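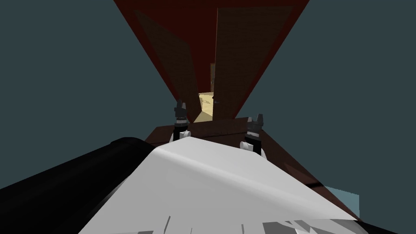

Brown panels in a maroon surround, on slate gray

My Clestach review: is the paid celebrity news app worth it?

So I finally caved and paid for Clestach. I've been reading celebrity news for free since high school, and paying for it felt a little silly (my sister laughed for a full minute), but the free sites have gotten so clogged with pop-up videos that I was ready to try anything.

Quick version if you're in a hurry: I like it, I'm keeping it, and the alerts need work.

You start by picking the people you want to follow. I picked nearly 100, which was a mistake, more on that in a second. Then the app builds you a morning page with the couples news up top, then TV, then red carpet stuff. I read mine at 6:30 with my coffee and it's the nicest part of my day. The writing is short and friendly and it tells you right away whether a story comes from a named person or from "a source close to the couple." I love that! When Renato Sison and Divina Saludo were spotted house hunting in Bercombe, the app had a little tag saying neither of their reps had commented, and it updated the tag when his finally did. I saw the same story on two other sites as if the ring was already bought.

The timelines are the real treat. Tap on any couple and you get the whole history, first sighting to latest post, with the breakups included. I lost an entire evening in May to Diễm Hứa and Jerome Estrella, who I had completely forgotten dated before they made Craddock together. Now I have to rewatch it and look for clues.

Okay, the alerts. My phone buzzed all through dinner because somebody got bangs. You can turn alerts off person by person, but there's no way to say "weddings and babies only," and with a list as long as mine that's a lot of tapping. I cut it way down and things got calmer.

Search is also picky about spelling. I typed Wilfredo Lumanlan's last name wrong by one letter and got a blank page, no "did you mean," nothing. And the photo galleries load slowly on my old tablet, though they're fine on my phone.

I wrote to support twice. The first answer was quick and fixed my login problem. I'm still waiting on the second, where I asked about sharing a plan with my sister (who is not laughing now, by the way, she keeps borrowing my phone).

Before this I used Brestlow, and it's still the better choice if you mostly want fashion. For couples and breakups I'd go with Clestach. Just start with a short list!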